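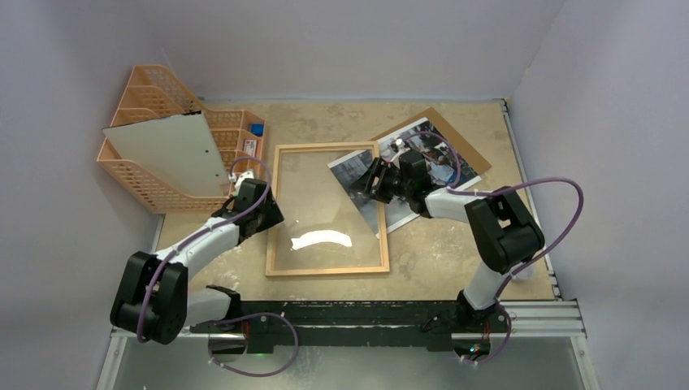 Frame, prints and backing sheet on the work surface.

Guides > Edero Picture Frames > Putting a Print in Your Frame
Filed under: Setting Up & First Use

Section 2. Putting a Print in Your Frame

Welcome back, and well done on getting through the unpacking in Section 1. This is the part most people enjoy, so do give yourself a bit of time for it. Pour a coffee (and put it on a different table, please!) and clear a good flat stretch of surface, enough that the frame, the print and the backing sheet can all lie down without being stacked in a heap. Everybody in our workshop at Letley has tried to save space at this stage, and everybody has ended up hunting for a clip on the floor.

These steps are for the natural wood Edero frame with the clear pane. If yours is the deep Birex box frame, skip ahead to Section 4, where the order is a little different.

Before you start

Have within reach:
- the frame, with the pane in it
- the brown backing sheet
- your print
- a soft, dry, lint-free cloth
- the four spring clips from the small paper bag
- a basket or tray with compartments, for clips, hangers and anything else that likes to roll away

NOTE: Black-and-white prints show fingerprints in the dark areas more than you would believe. Wash and dry your hands, or wear thin cotton gloves if you have them.

Steps

1. Wipe down the table and let it dry. Run your palm over it afterward, and if you feel any grit, wipe again. A clean folded towel makes a nice bed for the frame, though a smooth bare tabletop will do perfectly well.

2. Peel the protective film from both sides of the pane, if you didn't do so in Section 1. It can be shy about coming away, so start at a corner and pull slowly, back over itself.

3. Lay the frame face up and look at the pane from low down, with a lamp or window on the far side. You will get a bright reflection on it, and as you move your head from side to side that patch of light will travel across the surface and show up every speck of lint. Clean the face, turn the frame over, and clean the inside in the same way.

CAUTION: Don't spray glass cleaner or water straight onto the pane. It creeps under the wood and dries there as a cloudy line. Dampen the cloth if you must, and dry well.

4. Leave the frame face down and set your print beside it. If you have more than one print and can't decide, slide each of them under the frame for a moment and see how it looks through the pane. Bohdana Kushnir, who wrote the first version of this guide, spent a whole afternoon doing this with her grandparents' wedding pictures, and she says it was time well spent.

5. Check the size. The print should sit inside the lip on all four sides. If your print has a white border you have some room to trim, but use a sharp blade and a steel ruler, and take off less than you think you need. If it is larger than the opening even without its border, please don't fold it. Order the next frame up, or have a smaller copy made.

6. Holding the print by its edges, lower it face down onto the inside of the pane. Start with one short side and let the rest settle gently. Straighten it now, while it still moves freely.

7. Place the backing sheet on top. Either side can face the print. The sheet should drop in flat, and if a corner stands up, lift it out and turn it end for end before you try again.

8. Press in the clips, one to a side, with your thumb. Keep your other hand flat on the backing so nothing shifts.

9. Turn the frame over and have a look. If the print has slipped a little crooked (mine nearly always does the first time), undo two neighboring clips, nudge it, and close up again.

NOTE: A hair under the pane always seems to appear once the last clip is in. Open it up and take it out. You will see it every day otherwise.

Spare parts

Clips come in bags of 50 or 100, order number 2209. Replacement backing sheets are number 1841. Pop the extras in your parts basket, and carry on to Section 3, Hanging Your Frame.

Edero Frames, Letley Workshop | Contact us | © July 2025 | Back to top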